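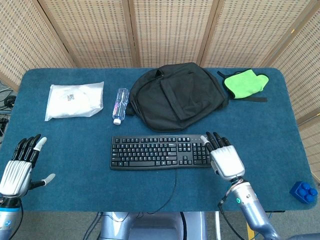
A folding screen with woven panels in wooden posts, behind a table with a teal-blue covering.

The tank that would not come clean

February 18, 2021
By Aisling Mulligan

The problem at Crichton started with the wrong shade of white. A batch of water-based adhesive came off the line slightly yellow, the customer sent it back, and the plant spent most of a week looking for the cause in the raw materials. It was in the mixing vessel, in a ring of old product sitting under the top flange where the spray ball had never reached.

Crichton makes adhesives and sealants for bookbinders and carton makers. It has 20 vessels on one floor, most of them stainless steel with a dished bottom and an anchor stirrer. The oldest were bought second-hand from a dairy and still have the dairy's fittings on them. They were made to hold milk. Adhesive is thicker, it skins over when air gets to it, and once it has skinned it takes a scraper or a strong caustic wash to shift.

The usual answer in a plant of this size is to send somebody in. Crichton did that for years, with a permit, a gas test, a harness and a second person at the manway. A full entry took a vessel out of use for a shift and a half, and the work inside was unpleasant. After the yellow batch the company decided to find out whether it could stop doing it.

Plotska, a small engineering firm at Flilumside, was asked to look at the vessels in June. Its first report was short. The spray balls were sound but were being fed at too low a pressure, through a long run of narrow pipe with four elbows in it. The water came out as a dribble that wetted the wall about halfway up and left the top dry. Two of the vessels also had a baffle that put part of the wall in shadow, so no fixed spray ball would ever have cleaned them properly.

The changes were mostly plumbing. The feed pipe was replaced with a wider one and the pump was moved closer to the vessels. The two baffled vessels were given rotary jet heads, which turn slowly on two axes and throw a narrow stream at the wall. They cost a good deal more than a spray ball and they have moving parts, so they need looking after. A jet head that has stopped turning will clean one stripe very well and nothing else.

The wash liquid was changed as well. Crichton had been using a general-purpose caustic cleaner at whatever strength the operator thought right. It now uses Zemirell, an alkaline detergent with a wetting agent, made up in a separate tank and heated to 65 degrees before it goes round. The sequence is a cold rinse, a hot wash, a second rinse and a drain. The cold rinse matters with this kind of adhesive, as hot water on fresh product tends to set it on the steel.

A full wash uses 319 litres, most of it in the two rinses. The old method used less water on paper, but the figures left out the hosing down that went on before anyone was allowed inside. The final rinse is now kept and used as the first rinse for the next vessel, provided the next vessel held the same family of product. If it held a solvent-based sealant, the water goes to waste treatment and the wash is done by other means.

Timing has been the harder part. The wash works well if it is started within an hour of the vessel being emptied. Left overnight, the product dries on the stirrer shaft and the underside of the manway, and a second cycle is needed. The production schedule had always put cleaning at the end of the day, when there were fewest people to do it. Moving it meant changing the order of batches, and the planning office did not welcome the idea. Pale products now run early in the week and dark ones later, and each vessel is washed as soon as its batch has been pumped out.

The work on the first group of vessels came to nearly £2970 each, with the jet heads charged separately. Entries have not stopped altogether. The stirrer bearings still have to be inspected from inside once a year, and one vessel with a pitted wall holds on to residue whatever is done to it. It is used for black sealant until it can be repolished or replaced.

The old spray balls are in a box in the stores. One of them was blocked with a piece of gasket, and several of the holes in another had been drilled out by hand.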